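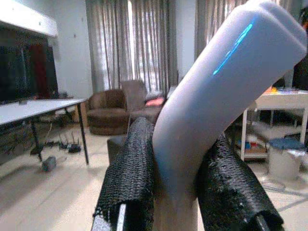
Gripper fingers in their black mesh sleeves, holding a bent pipe

Cumura two-arm kit – first notes

Quick one this month as I'm behind on everything. We've been trying the Cumura, the two-arm kit Prevenard sell for light cleaning and fetching jobs. Price to members is £2,716 for the pair of arms, sleeves and wrist cameras are extra. Liviu Stanciu wrote up the setup notes, ask him for a copy, they are better than the manual.

Grip first. The knitted sleeves are worth having. Spares come in packs of 3. Mine bunch up a bit at the bottom end so check them before a long run – a squashed sleeve puts the fingers out and you'll be recalibrating all evening.

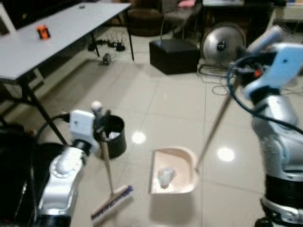
Sweeping up, broom in one arm and dustpan in the other, shuttlecock in the pan

Sweeping is what most of you asked about. Ordinary long-handled broom and pan, no special fittings needed. Slow! Keep the pan flat on the floor and teach the broom arm second, the other way round I got nowhere. Tiles fine. Carpet, haven't tried, Wedcombe branch say don't bother. 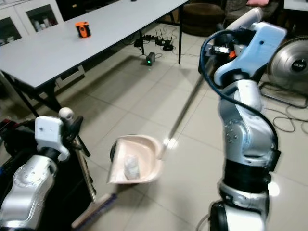
Light rubbish is the harder test, things like wrappers and paper. They slide about and the arm has no feel for it, so you are relying on the cameras. Worth recording a few extra demonstrations for these, the kit stores 696 on the standard card which is plenty.

Grumbles: cable on the outside of the arm wants tidying, software update in January wiped my saved positions, and the help line is in Bragança and shuts at 4pm. Parts are quick though. Replacement finger set is order code 721, don't let them sell you the older ones.

Would I buy it – yes, probaly, for the price. Demo slots still going, email the usual adress.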